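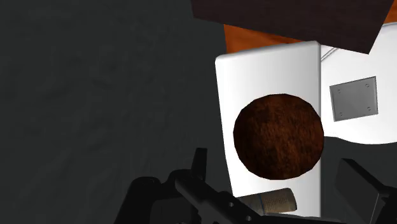 Deisy Benavides

Skastmont trainiert Greifstrategien vollständig in der Simulation und überträgt sie ohne Nachtraining auf den realen Arm. Ich habe das Verfahren in der im August veröffentlichten Fassung geprüft. Die Installation dauerte zwei Stunden, davon entfiel der größte Teil auf die Physikbibliothek.

Variiert werden Texturen, Beleuchtung und Kameralage. Die Geometrie bleibt grob: Der runde Holzgegenstand vor der weißen Platte ist ein Vieleck, der Aufdruck der kleinen liegenden Dose unleserlich. Für die Strategie scheint das unerheblich zu sein. Nach etwa 1.000 Episoden je Objekt stieg die Erfolgsrate bei mir kaum noch.

Schwächer ist das Kontaktmodell. Von 17 Versuchen mit liegenden Zylindern am realen Arm scheiterten sechs, fast immer durch Wegrollen beim Schließen der Finger. Rigoberto Huanca empfiehlt, die Rollreibung mit zu randomisieren – in der Konfiguration ist der Parameter vorhanden, aber nicht dokumentiert. Mit dieser Änderung habe ich noch keine vollständige Messreihe.

Für flache Objekte brauchbar, für Zylinder vorerst nur mit eigener Anpassung.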